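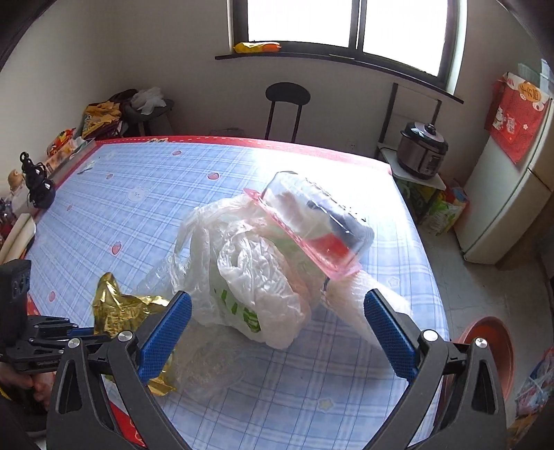

How many rooms can we open in September?

Six, if the plumber comes back before the linen is delivered. I write six because the seventh and the eighth still have no hot water on the top floor, and I do not want to sell a room with an excuse.

Notebook, Sutherland guest house, 7th May

Kitchen wing. The old range was disconnected in the morning. Othmane Abdelaziz and I tried to move it to the back door and we could not turn it in the passage. Tomorrow we take off the door of the pantry, this gives us the extra width. The legs must come off too, they are only screwed. Please keep the screws in the jar with the green lid, I will need them when the buyer comes.

Behind the range the plaster is soft up to the height of my knee. I marked the edge with pencil. I do not think it is a leak, the pipe on that side was closed by the former owners. I left it open to the air and will look again in one week before we decide on new plaster.

Floor of the dining room. We sanded a test square near the fireplace and put on two coats of the Podomine oil. First coat went in very quickly, second coat stayed a little sticky at the corner where I was generous. For the whole floor we should wipe off after fifteen minutes and use less. The color is darker than the card from the shop but I like it. Othmane prefers the lighter one. We agreed to look at it in the evening with the lamps on, because guests will mostly see it at breakfast and at supper.

Booking system. The Plivlow trial is finished and I paid for the first year, 400 in total. It accepts our room names now. It still sends the confirmation with the wrong check-in hour (noon, and we want 3 in the afternoon). I wrote to them. If there is no answer I will change the text by hand in each message, it is not so many yet.

Beams. The man from Kenico came for the insurance survey and was very interested in the date cut over the front door, 1773. He asked for a paper which proves it. We have only the deed copy, where the year is written by another hand. I promised to send a scan. He also wants a second smoke alarm on the landing and a rail on the cellar steps, both fair.

To buy: sanding discs (coarse), hinges for the linen cupboard, rail brackets, one more tin of oil after we choose the color.

To ask the plumber: pressure on the top floor, and if the old tank can stay where it is. To take it out we would have to open the roof, and I have not put this in the budget.

Othmane has the key of the cellar.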